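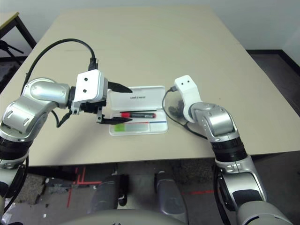 The big beige table, plain wall behind it.

So I finally started sorting my grandmother's recipe cards, and wow, there are a lot of them! I got through 30 on Thursday night before my eyes gave up (her handwriting leans so far it's nearly lying down). Half of them skip the oven temperature completely. One plum cake just says "hot, then less hot" – thanks, Gran. My friend Finbarr thinks I should try it at 350 and keep peeking, so that's the plan for the weekend. If anybody knows what "2 cups of the good stuff" means, please leave me a comment!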